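Stedeck sim pack for two-arm setups, worth the license?

Started by madom_abugri, in Software and Simulation

madom_abugri
Has anyone here run the Stedeck pack with the Casmont arms? The seat license is 255 per year and the trial is limited to one room. I need wrist camera views and decent shadows. Physics is secondary, I have my own contact model.

kwab_opoku
Ran it from December until the trial lapsed. Rendering is fine. Joint limits on the left arm were wrong in the file they ship, I had to edit them by hand. Support answered in a day and sent the same numbers I had already worked out.

takacs.m
> Joint limits on the left arm were wrong
Fixed in build 134. Check the build before you blame the file.

kwab_opoku
I was on 134. The elbow was fixed, the wrist roll was not.

takacs.m
Then send them the log. Mine loads clean with both arms on the same build.

pan_todorova
For 255 I would look at Gyamfi first. Fewer rooms, but the scene format is open and you can script the lights. Stedeck makes you go through the editor for every lamp.

madom_abugri
Gyamfi has no camera tilt on the wrist mount unless that changed. That rules it out for me.

pan_todorova
It is one line in the mount config. Not documented, I agree.

m_odoi
I have a paid seat. On my card it holds 71 fps with one camera and drops hard when the second is on. The desk room is the heaviest of the set. Turning off soft shadows gets most of it back, but then your training images stop matching the real bench. I would not call it slow, I would call it badly tuned out of the box.

takacs.m
Disagree on the tuning. The defaults are set for stills. Load the "record" profile and the second camera costs much less.

m_odoi
Tried the record profile. Better, still not what the product page says.

One from the desk room, monitor and model starship both in view, gripper shadow on the white desk:
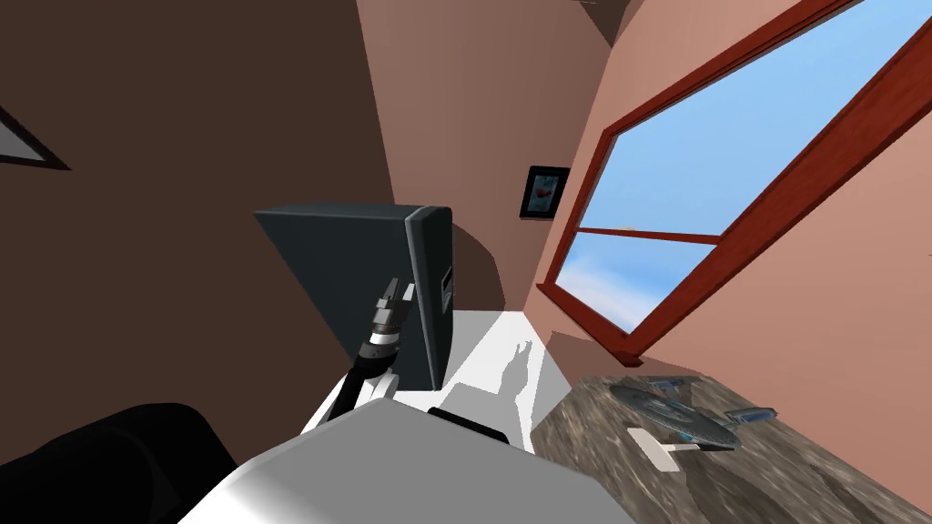 madom_abugri
Does the license cover a second machine, or do I need another seat for the render box?

m_odoi
One seat activates on two machines, but only one can render at a time. A headless render box counts as a machine. If you want both going at once you need the add-on, which is 100 on top of the seat.

kwab_opoku
And the add-on renews on its own date, so you end up with two invoices. Ask them to line the dates up when you order.

pan_todorova
Or use Waren as the queue and keep one seat. Jobs run in order overnight, no add-on.

takacs.m
Works if you never need the editor while the queue is running. The editor takes the render slot as soon as you open a room.

madom_abugri
Editor use is daytime only here, so the queue would do. I will take one seat and test the wrist roll limits on the current build. Will post the file diff if they are still off.

kwab_opoku
Please do. Check joint 6 on the left arm first.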